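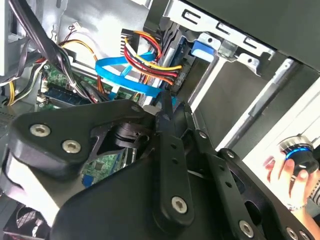

Chapter 10. Comparing Grippers in Narrow Spaces

In the earlier chapters we tested each gripper on an open table, with single parts and much free room. A gripper which does well there can still do badly inside a machine. In this chapter we take the same tests into a desktop computer case, where cables, drive cages and circuit boards leave only small paths for the fingers.

10.1 Why a computer case

A computer case is cheap and easy to find, and it holds hard and soft parts close together. A SATA cable bends when it is touched. A memory module does not bend, and it has to be pulled straight. The wrist camera often sees more of the gripper than of the part, so the view must be judged together with the fingers.

We compare 2 grippers, the Trurnar and the Groller. Both have linkage fingers, but the Trurnar opens wider and the Groller has the thinner finger plates. The trials were planned by Heiðrún Ladefoged and carried out in June by Calum Cruickshank and Jessie Cowie. In total 717 trials were started. Of these, 700 are used in the tables – the other ones were stopped by the operator before the fingers closed, and they are listed separately in section 10.6.

10.2 What you should be able to do

After this chapter you should be able to measure the free space around a part, choose a finger width for it, and decide if a failed grasp comes from the gripper, the camera view or the controller. This last question is the most difficult. Students often blame the gripper too early, and we return to this point in section 10.4.

Before you read further, please repeat the definition of approach angle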